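Municipal Information Workshop, Zelville
Notebook entry, Thu 3 August
Kept by: Geetha Nambiar
Circulate to: V. Zakharchenko, S. Picard

1. Matter in hand

Review of the residents' permit scheme for the Aketti lakeside car park, ahead of the council's second reading. The proposal from Councillor Deschamps would reserve the lower level for Zelville households on summer weekends. The district of Bailly objects on the ground that its residents contributed to the resurfacing. Our task is limited to checking the figures and the wording of the public notice. We take no position on the merits.

2. Figures checked

Total marked bays, both levels: 572. Lower level: 212. The draft notice gave the lower level as 380, a figure which does not agree with the site plan. Vitalii went back to the plan and found that the bays by the boat ramp had been counted with the lower level in error. Corrected in our copy and sent to the clerk's office before noon.

Written objections received: 11. Two are unsigned and have been logged separately. One came from Monique Bouvier on behalf of the Bailly district office and runs to six pages, most of it on the cost-sharing agreement. Solène is to read the agreement itself before we comment on her summary of it. 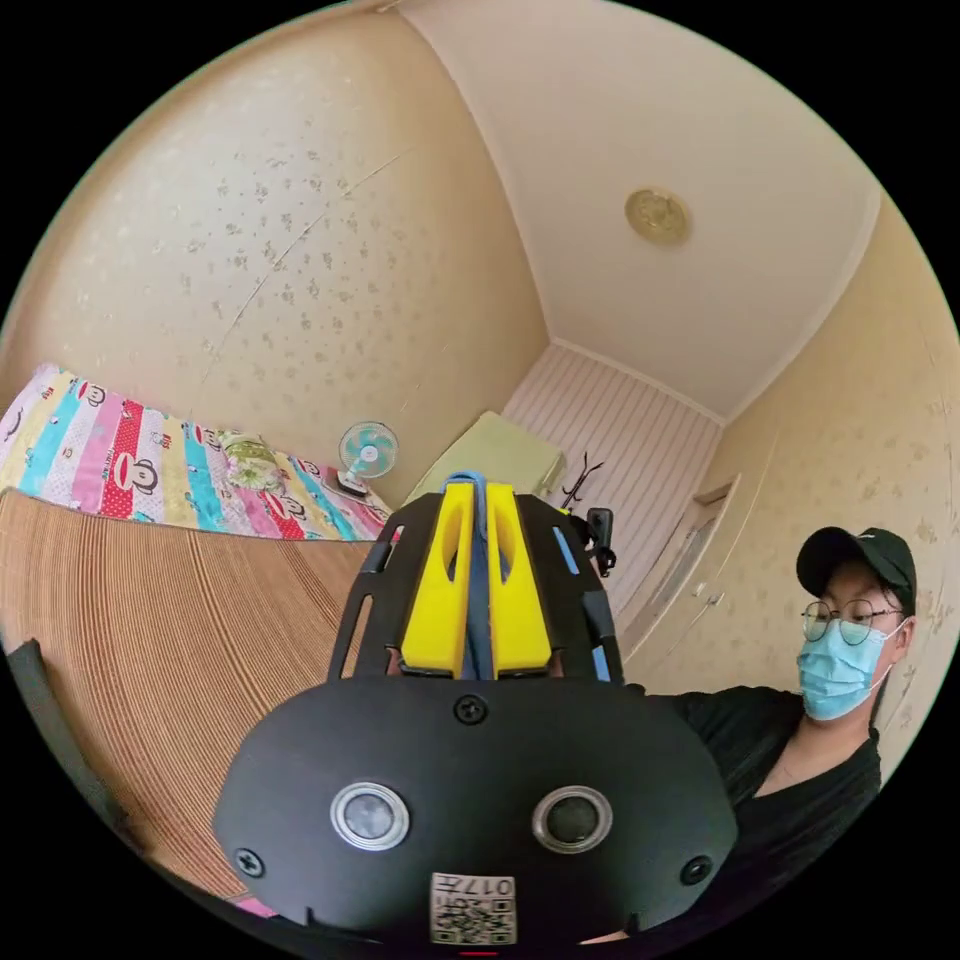
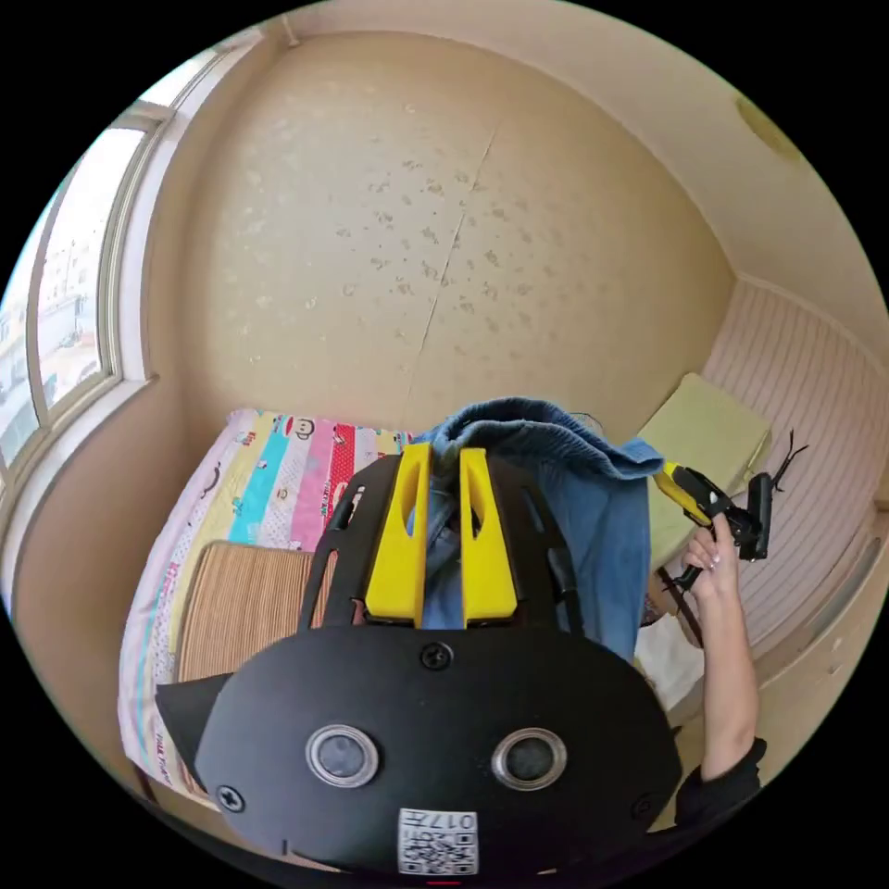 3. Wording of the notice

The draft says "residents only". The by-law says "permit holders". These are different groups, as a person who works in Zelville and lives in Bailly may hold a permit under the old rules. I have asked that the notice follow the by-law. Régis Deschamps telephoned at three to say he prefers the shorter wording. I explained that a change of that kind would have to be made in the by-law first. He will raise it with the clerk.

Also to be settled: whether "weekend" includes Friday evening. The by-law is silent. The parking wardens have been treating six o'clock on Friday as the start, on what authority I have not been able to establish.

4. Veratard survey

The visitor survey from Veratard arrived with the second table missing. Vitalii has written to them for it. Until it comes, the statement that most weekend cars are from outside the town should stay out of the notice. The first table covers weekdays only and cannot be used to support it.

5. Actions

Solène: cost-sharing agreement, note of clauses on access.
Vitalii: missing table; revised site plan with the boat ramp bays shown separately.
G.N.: letter to the clerk on "permit holders" and on Friday evenings. Acknowledgement to Mme Bouvier.

The permits now in force run to the end of December. Check whether the new scheme would shorten them. If so, the notice must say it, and the holders will have to be written to individually.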